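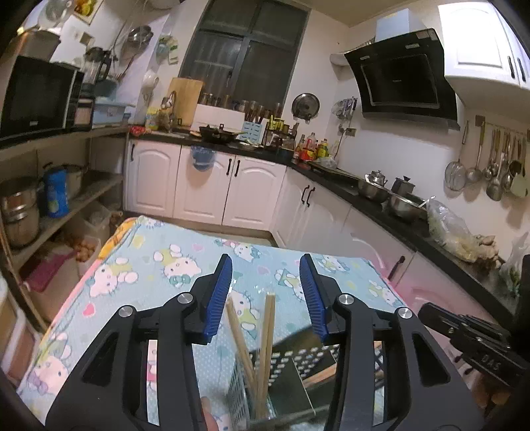
Wanted: people with patience and a kitchen

Sudus is comparing 4 sets of fingertips for hand-held grippers and needs participants. You squeeze, the jaws close, and you try to move chopsticks from one compartment of a basket to another. It sounds easy. We thought so too.

Each participant gets 40 picks per fingertip set, at home, on whatever table you eat at. Cartoon tablecloths are welcome. Afterward you fill in the Zotatska form – 39 questions, several of them nearly the same – and mail everything back in the box it came in.

You should be 18 or older, with two working hands and a tolerance for dropping things. Robotics experience is fine but won't make the chopsticks behave.

Pay is a flat fee, same for the graceful and the clumsy. Bruised pride is not covered.

Apply by 5/15/20 through the Cleltach sign-up page. Please mention if you're left-handed – we're short on those.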